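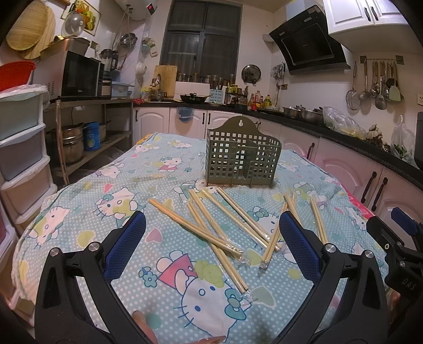
Natsumi Okabe writes that the label printer stopped again after lunch, and that this time the red lamp stays on even when the lid is open. She asks if she should send it back to Fliken or wait for me.

Please wait, I answered. I will write everything in this ticket so we have it in one place, because last time the notes were divided between e-mail and paper and I could not find the half of them.

Ticket: label printer stops in the middle of a batch
Opened by: Natsumi Okabe
Handled by: Noboru Honda
Status: solved, under observation
Priority: normal

Problem as reported

The printer is the Jerari desk model, connected by cable to the packing computer. We print the address labels from the Zirirdale order program. A batch of 50 labels begins normally. After label 11 the printer feeds one blank label, then it stops and the red lamp comes on. The program says "Device not ready". If the printer is switched off and on again, it prints some more and stops again, not always at the same place.

What was tried before I came

Natsumi changed the roll. She also restarted the computer and put the cable in the other socket. No difference.

09:20
I printed the self-test page with the button on the front (hold it down until the lamp blinks, then release). The page is clean and the letters are dark. So the print head is probably good. I did not clean it yet, I wanted to change only one thing at a time.

09:45
Sent a batch of 15 from the text editor, without the Zirirdale program. It stopped after the ninth. This means the order program is not guilty, and I apologise to it, because I had already begun a complaint to their support.

10:10
Checked the driver settings. The paper type was set to "continuous", but our rolls have a gap between the labels. I changed it to "labels with gap". After this the blank label did not come any more, but the red lamp came back in the second batch. So there were two faults, or one fault and one wrong setting.

Question from Natsumi at this point: could the new rolls be the reason? She remembers that we changed supplier in October, from Fliken to Matsuda, and the trouble began some time after.

I compared both rolls on the desk. The Matsuda label has the same width and the same height. The gap is smaller by 2 mm. The backing paper is also more transparent, I can see my finger through it, and with the old one I could not.

11:30
The gap sensor must be calibrated for each kind of roll. I did not know this, it is in the manual on a page I never opened. The way to do it:

1. Switch off the printer.
2. Put in the new roll and close the lid until both sides click.
3. Hold the feed button and switch on.
4. Release when the lamp becomes orange.
5. The printer feeds a few labels and stops by itself. Do not pull them during this.

First time I released too late and it went into another mode, with a page full of numbers. Switching off and on was enough to leave it – nothing was lost.

11:50
Second calibration went well. Printed 50 labels from Zirirdale. No stop, no blank label, lamp green all the time.

14:05
One more stop, but with a different cause. A small piece of label was stuck on the roller with the glue side up. I removed it with a soft cloth and a little alcohol. Please do not use a knife there, the rubber is easy to cut.

14:40
Printed another 50. All good. The last labels sit slightly lower than the first, I would say less than a millimetre, and the scanner reads them.

Still open

The driver goes back to "continuous" when the computer installs an update. I saw it happen once on the other packing computer. I wrote to the Jerari support and have no answer yet. Until then, please look at the paper type first if a blank label comes out.

There are three Fliken rolls left on the shelf. If somebody uses them, the calibration must be done again, and again when going back to Matsuda. I would prefer that we finish them all together.

Comment, Natsumi Okabe, 16:15
Printed the evening orders, no problem. I have put the five steps on the inside of the printer lid. May I close the ticket?

Comment, Noboru Honda, 16:30
Leave it open until the next update has been installed, please. Then I will close it.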